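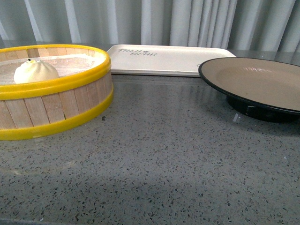 One of the buns in the steamer, yellow bands top and bottom. Tray behind, plate off to the right.

Forum > Kitchen Gear > Steaming and Wok Cooking
Thread: Steamer with plastic bands, keep or replace?

dumplingdrawer
Posted Friday, May 4, 2018
3,387 views

I bought this steamer at the Erkarer housewares store in October and have used it most weekends for buns. The sides are upright wooden slats with a yellow band at the top and another at the base. My other one, which I gave to my sister, was the kind with thin bamboo bent around in a hoop and laced.

I have two questions. Does anybody have long-term experience with the slat kind? And do you leave the woven liner in when you put the steamer away, or take it out? Mine has started to smell a little musty and I can't tell if it's the liner or the wood.

riceandgreens
Take the liner out every time. Rinse it, shake it, hang it over the faucet. I leave the basket upside down on a rack overnight. The smell is nearly always the liner.

oldstovetop
I'd replace the whole thing. I don't like plastic that close to boiling water, and once the bands loosen the slats start to shift. I had one from Plediren that lasted 11 months.

kettle_n_pan
The bands on mine have been fine for three years. It depends on the pot. If the steamer sits down inside a wide wok, the lower band gets the worst of it. If it sits on a steaming ring above a stockpot, it hardly gets touched. What are you setting it on, OP?

dumplingdrawer
A ring from Etar on top of a stockpot. The bottom band looks the same as the top one to me. No cracks.

kettle_n_pan
Then I'd keep it.

oldstovetop
Looking the same isn't a test. Run your thumbnail along it. If it feels chalky, it's going. Mine looked good right up until a slat popped out in the sink.

riceandgreens
Were you soaking it? Slats swell if you leave them in water, and that pushes on the band. Rinse and brush only, no soaking, no dish soap.

oldstovetop
I soaked it sometimes, yes. Everybody soaks things with dough stuck on them.

papertowel33
I don't. Parchment squares under each bun and there's nothing to scrub. I quit using woven liners because the dough gets into the mesh and you need a toothbrush to get it out. One pack of parchment lasts me months.

dumplingdrawer
I used parchment before. The bottoms came out damp for me, and the woven liner seems better about that. Maybe I was cutting the squares too big.

papertowel33
Probably. Cut them barely bigger than the base of the bun so steam can get around. Also crack the lid for a couple of minutes before you lift it off.

slowproof
Nice pleats, by the way. What flour? Mine open up at the top when I use all-purpose.

dumplingdrawer
Thanks. Kan low-protein, the blue bag. I pinch the top and give it a small twist, then let them rest 33 minutes on the counter. A half hour would do, that's just how my oven timer got set once and I kept it.

slowproof
I'll try the twist. I've only been pinching.

dumplingdrawer
Update on the smell. I boiled the liner for five minutes with a splash of white vinegar and dried it by the window — the liner is fine now. The basket still has a faint smell near the base, so I'm going to steam it empty tonight and leave it on the rack. Did the thumbnail thing too. Smooth all the way around on both bands.

oldstovetop
Check it again in the fall.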